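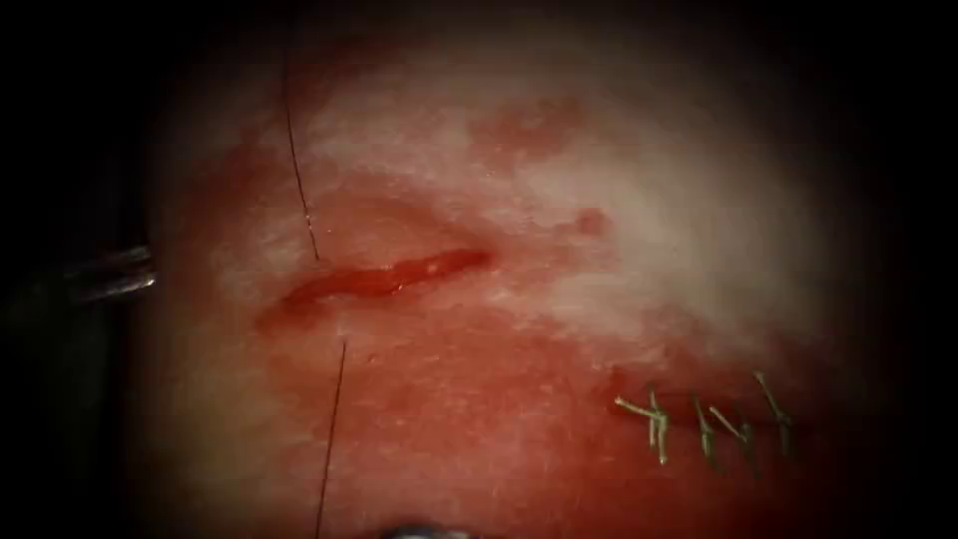
Figure 1. Suture passed across an open incision, not yet tied. Instrument tip at left.

Handout 2: Interrupted sutures
Neden Surgical Skills Unit, February block

Read this before the practical. Bring it with you, along with your own loupes if you use them. Gowns and gloves are in the cupboard beside the Tsoukalas Room sinks.

What the stitch has to do

An interrupted suture is a single loop of thread with its own knot. It draws the two lips of a wound together and holds them there while the tissue heals. If one loop fails, the others stay put. A continuous suture is faster to place, but the whole line depends on one thread.

In Figure 1 the incision runs close to horizontal and the thread crosses it from top to bottom. Aim for this kind of crossing. A stitch set on a slant pulls the edges sideways as it tightens, and the wound closes with a step in it.

Taking the bite

Enter the tissue with the needle point at a right angle to the surface. Turn your wrist and let the curve of the needle carry it through. Don't push it in a straight line. The distance from the wound edge should be the same going in and coming out, and so should the depth.

Raised or puckered edges are harder to judge. Measure your bite from the true margin of the cut, and don't be led by the fold of tissue beside it. If there is blood in the wound, clear it before you choose your entry point — most uneven bites on this course come from guessing where the lip is.

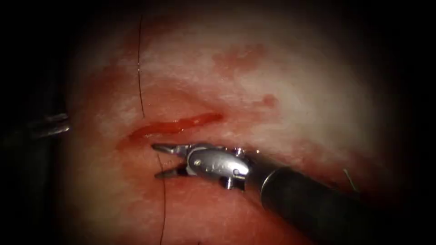 Handle the tissue as little as you can. Grasp the edge lightly, lift it just enough to see the needle path, and let go once the needle is through. Repeated grasping in one spot bruises the margin and can tear it. Never grip the thread with a toothed instrument if you intend to knot that section, as the teeth fray it.

Before you tie

Pull the thread through slowly, keeping the pull in line with the stitch. Leave a short tail on one side and the working length on the other. Check that neither end has looped under an instrument.

The first throw sets the tension. Bring the edges together until they touch and stop there. Blanching along the stitch line means it's too tight. Lay the second throw in the opposite direction so the knot sits flat, then add a third. Move the knot to one side of the wound before you cut.

Practice

Use the Folell pads for the first hour. Each pad has 32 marked entry points. Work from the left end to the right and leave every stitch in place so your tutor can look at the spacing. Sharps go in the yellow container, including bent needles.

The logbook entry for this session is worth 70 marks. Keep the written part under 900 words.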